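Textiles in Everyday Life
Handout 4: Indigo, denim and the care of dyed cotton

Course tutor: Ineke Verhoeven
Unley Adult Learning, May term

Read this before the session and bring it with you. The first half covers the cloth and the dye. The second half is about washing, drying and storing, and you will need it for the written task at the end.

1. What makes denim denim

Denim is a twill. In a plain weave each crosswise thread (the weft) goes over one lengthwise thread (the warp) and under the next. In a twill it passes over or under two or more, and the starting point moves along by one thread on each row. This gives the slanting lines you can feel with a fingernail.

In most denim the warp is dyed blue and the weft is left white. The warp shows mainly on the outside, so the outside is blue and the inside is pale. Chambray is often confused with denim. It also mixes a coloured warp with a white weft, but it is a plain weave and has no slanting lines.
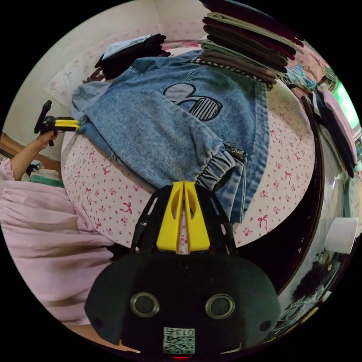
Weight is given in ounces per square yard, even in countries that use metric for everything else. Shirts are made from light cloth, jackets and trousers from heavier cloth. A heavy denim is stiff when new and softens with wear. Stretch denim has a small share of elastane in the weft, and this changes how it should be washed and dried.

2. How indigo behaves

Indigo does not dissolve in water. To dye with it, the dyer first takes the oxygen out of the bath, which turns the indigo into a form that will dissolve. The yarn goes in, comes out yellow-green, and turns blue in the air. Dark shades are built up by dipping and airing many times.

The dye sits mostly on the outside of the yarn and the core stays white. Two things follow from this:

Rubbing removes colour. Seams, knees, cuffs and pocket edges fade first.
New dark denim marks other things, such as pale sofas, light shoes and the inside of a bag.

The sample yarns passed round in class are from the Meijer set. Yarn 2 has been cut across so that you can see the white core with a hand lens. Please put the yarns back on their cards in the right order — the labels fall off.

3. Washing

Turn the garment inside out. Close zips and buttons. Use cool water and a liquid detergent without bleach. Wash dark items alone or with other darks for the first few washes.

Cotton yarn is under tension when it is woven, and it relaxes in water. Cloth treated at the mill has already done most of its shrinking. Untreated cloth is sold as "loomstate" or "unsanforised" and can shrink a good deal in its first wash, mostly in length.
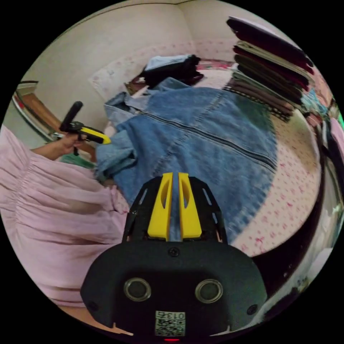 Salt and vinegar are often said to fix the dye. Neither fixes indigo. Vinegar can help to rinse out detergent, but it should never be used together with bleach.

4. Drying and storing

Dry in the shade. Strong sun fades indigo and can leave a line where the cloth was folded over the rail. Pull the seams straight while the cloth is damp. Tumble drying is hard on elastane, so keep stretch denim out of the machine or use the lowest setting.

Jackets can be hung or folded. If you fold one for a long time, refold it along different lines now and again. Make sure everything is fully dry before it goes into a drawer, as cotton is quick to grow mildew.

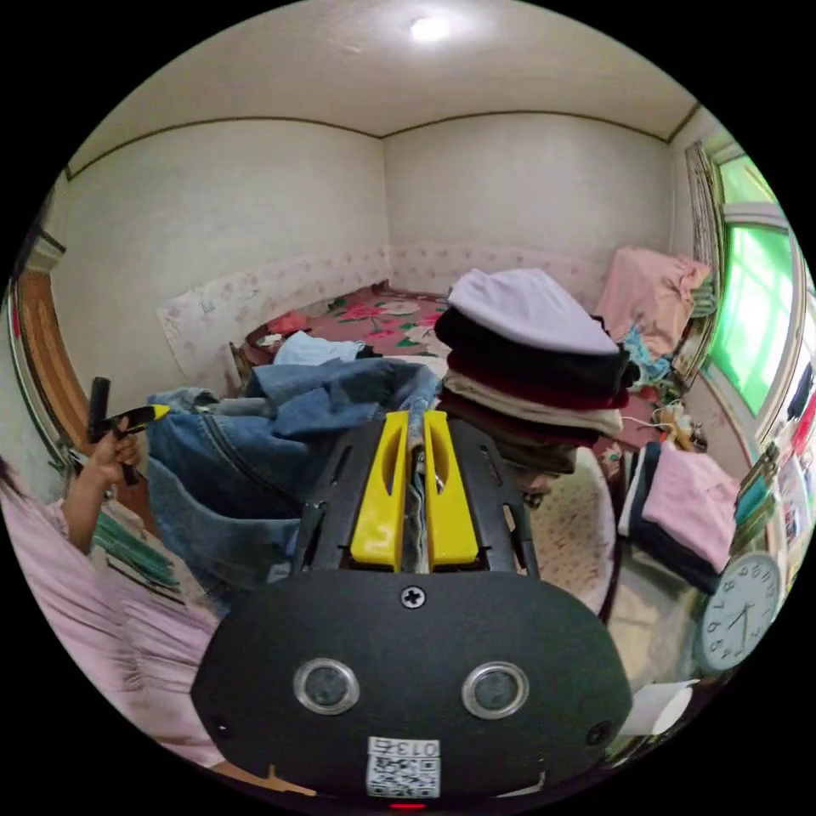

5. Reading and written task

Set reading: the chapter on vat dyes in the Grirnari reader, up to page 56. The Penance booklet on mending is optional, but the pages on darning worn knees are useful for next term.

Written task: choose one cotton garment you own. In 200 words, say what weave it is, how you can tell, where it has worn or faded, and how you would wash it. Copy out the care label if there is one. Hand it in at the start of the next session, or leave it in the tray in Room 806.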